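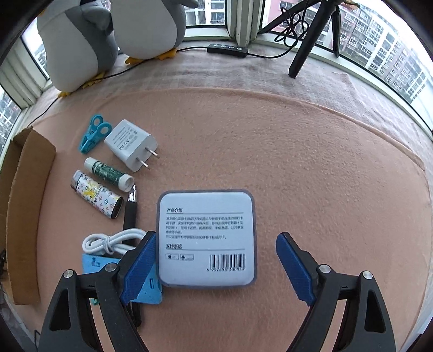 A small square box with a barcode in its bottom right-hand corner.

Home Stories Puzzles Ask Us Grown-ups

Why do boxes have stripy labels?
By Craig Dalgleish, 7 January 2021

Have a good look at the black stripes on the box, and then go and find some more in your kitchen (cereal packets are usually a safe bet!). We call them barcodes, and each one is really a number dressed up as a pattern, so that a machine in a shop can read it very quickly.

When the shopkeeper holds a packet up to the scanner, a light shines on the label. White gaps bounce lots of light back and black bars bounce back hardly any, and the scanner turns that into digits. Many barcodes carry 13 of them, printed underneath as well, in case the stripes get smudged and a person has to type them in. On our box the first digit is a 6, standing a little apart on the left.

The rest of the writing is mostly Chinese. The heading at the top, 产品介绍, means "product introduction". Even if you can't read a word of it, the stripes work just the same!

Try this: find two packets of the same biscuits and see if their numbers match.

We use cookies to make this site work. OK | Find out more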